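12 March 2019
Genowefa Rutkowska

> The butcher-block top needs 20 coats of oil before anyone puts
> so much as a cup on it. Anything less and the strips will open up
> along the glue lines. Boltton sells a kit for this.

Twenty coats? I'd like to know who did the counting. We gave ours two in February, wiped it down, and put it to work. The Boltton kit is a tin of oil and a rag, as far as I could tell from the one I bought, and I have rags.

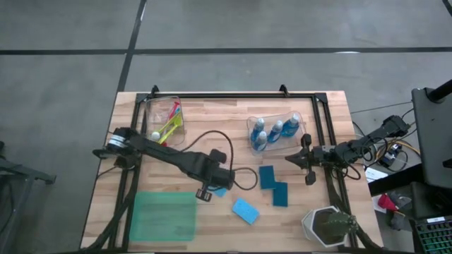

What does bother me is small plastic stuff left out between jobs. Clear trays are fine – you can see what's in them without tipping everything out. Loose cards and squares are another matter, and I don't believe the Perneo organizer people keep recommending would help with those. The slots are too deep.

Has anyone had a top split after two coats? With dates, please, and what it stood on. Ours is over concrete.

Genowefa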